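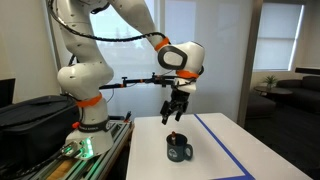
Ticket 141: Meeting room calendar shows wrong time zone
Status: Resolved
Site: Velley office, second floor
Priority: Normal

Reported issue
Staff at the Velley office reported that room bookings made through Celitora appeared one hour late on the door displays. Bookings made directly at the displays were correct.

Actions taken
The display settings were reviewed and found to be in order. The Asari room account was still assigned to the time zone of the former Muriithi office. The account was corrected and the calendar was synchronized again. Two of the displays required a restart before the change took effect.

Result
Test bookings made on Friday appeared at the correct time on all displays. Recurring meetings created before the correction will keep the old time and must be entered again by their organizers.

Open items
Room accounts at the remaining sites will be checked under Ticket 260.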